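Collecting Hand-Held Gripper Demonstrations for a Table Clearing Task

Project report, Nkechi Nnaji and Eluned Pritchard

1. Background

Our project was to collect a set of demonstrations that could be used to train a pick-and-place policy. The policy takes camera images as input and predicts how the gripper should move and when it should close. We did not have regular access to an arm, so the demonstrations were recorded with a hand-held gripper that has a camera mounted on it. A person holds the tool and does the task by hand. The camera video is used afterward to recover the path of the tool and the opening of the fingers.

We called the dataset Edetti. The training code came from an earlier student project called Turport, and we changed only the data loader.

2. Task

The task is to pick one item off a cluttered table and put it in a bin to the side. We did not tell the operator which item to choose. In the first plan we had a fixed order, but it made people stop and think in the middle of a recording, and the pauses showed up in the data as long stretches with no motion. We dropped the order after the second session.

One demonstration is one item. The recording starts with the gripper open and above the table and ends when the fingers have opened over the bin.

3. Objects

We wanted items that differ in how they have to be held. Boxes are easy because they have flat sides. Flat packs are harder because the fingers have to get under an edge or squeeze across the narrow side. Foil is hard for a different reason: it reflects the lights, and its look changes a lot as the camera moves over it. 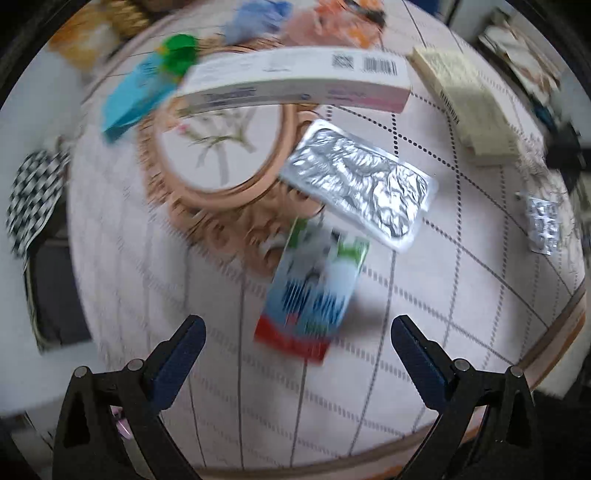

We used a white table with a printed grid for all sessions. The grid gave the tracking software something to hold on to when the items were sparse, and it helped us spread things out when we reset the table. Between demonstrations the operator moved the remaining items a little by hand. After every tenth demonstration the whole table was laid out again from scratch.

The embroidery hoop was Eluned's idea. It is round and low, and it can have other items resting on it, so the operator often has to lift something off it first. We kept it in because our early layouts had no overlap between items at all, and a model trained on those would probably do badly on a real table.

4. Recording

Recording took place over seven sessions in April, in the lab at Fandinholm. Nkechi did most of the gripping in the first three sessions and Eluned in the rest. We worked in blocks of twenty minutes and then switched jobs, as the tool gets heavy and the motions become sloppy when the wrist is tired.

The lens is very wide, so it picks up a good deal of what is beyond the table. We decided to leave the background alone and let it change from session to session.

In total we recorded 1,701 demonstrations.

5. Cleaning

Each recording went through two checks. The first was automatic and threw out any recording where tracking was lost. This removed 513 of them, more than we expected. Most came from the first two sessions, when we were moving too fast. Fast motion blurs the items closest to the fingers, and the tracker loses its points. After we slowed down, the loss rate dropped a lot.

The second check was done by eye. We watched every remaining recording at double speed and removed the ones where the item was dropped, where two items were picked up together, or where a free hand came into view. We each watched half and then traded a small batch to see if we agreed. We disagreed mostly on slips, where the item slid in the fingers but still reached the bin. In the end we kept those.

After both checks, 788 demonstrations were left.

6. Problems

The largest problem was flat items. Operators tended to avoid them when a box was available, so boxes are overrepresented in the early part of each layout. We should have set a quota per item type. A second problem was lighting. One session was recorded late in the afternoon with the blinds open, and the foil items in it look different from those in the other sessions. We kept that session but marked it in the metadata.

7. Remaining work

Training on the full set has not been run yet. The files are stored on the Abubakar server under the project folder, along with the cleaning scripts and a list of the rejected recordings with the reason for each.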